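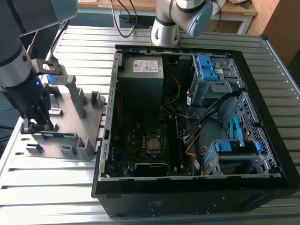 M. Pilkington

3.2 Debate coverage and the reading of losses

Earlier work on candidate debates has mostly asked who won. In the Meltthorpe mayoral race the local press spent more space on who had lost, and on whether the losing candidate knew it. This section looks at how that judgment was formed in the hours after each of the two televised debates and how it moved from opinion columns into news reports.

We collected articles from the Meltthorpe daily paper, the Clarkska County weekly and the Skastach news site. An article was kept if it appeared within 48 hours of the end of a debate and mentioned at least one candidate by name or office. Wire copy and letters were left out. Where a story was updated online, we used the first version we could recover, so corrections made later the same evening are not reflected here.

Columnists were quick to treat manner as evidence. A long pause, a short answer on the transit levy or an early exit from the stage was read as a sign that the candidate expected to lose. News reports published the same night were more careful and usually kept to the order of topics and the length of answers. By the following morning the difference had narrowed. Several news reports now described the challenger's night as "rough" or "difficult" without saying whose view that was, and the wording was close to that of the columns.
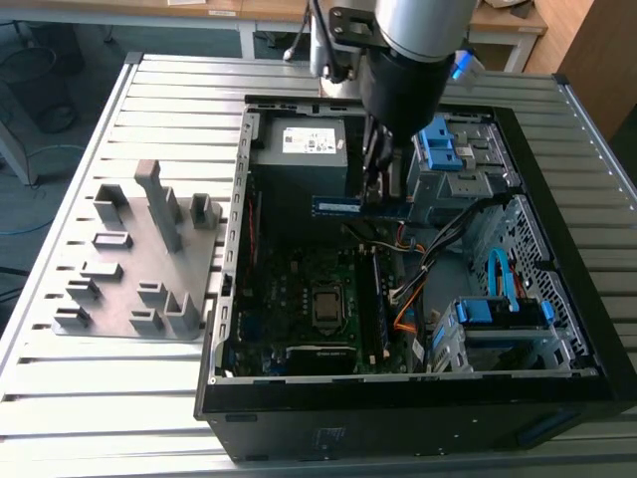

Figure 2. Open desktop tower on its side, gripper above a memory module.

The pattern was weaker after the second debate. Both campaigns sent spokespeople to the press room, and reporters had quotes to use in place of their own summary. The Skastach site also ran a reader poll, which the other outlets cited even though it was open to anyone and had no sampling plan. We coded mentions of the poll separately from other claims about public opinion.

A further question is whether the candidate's religion or background entered the account of the loss. It did so in opinion pieces only, and mostly in the form of a question in the headline that the text below did not answer. We coded these headlines as raising the claim but not as making it. The two coders disagreed most often on this item, and the disagreements were settled by a third reading.

None of this shows that coverage changed votes. Early ballots had already been mailed in Clarkska County before the first debate, and we have no data on when they were returned.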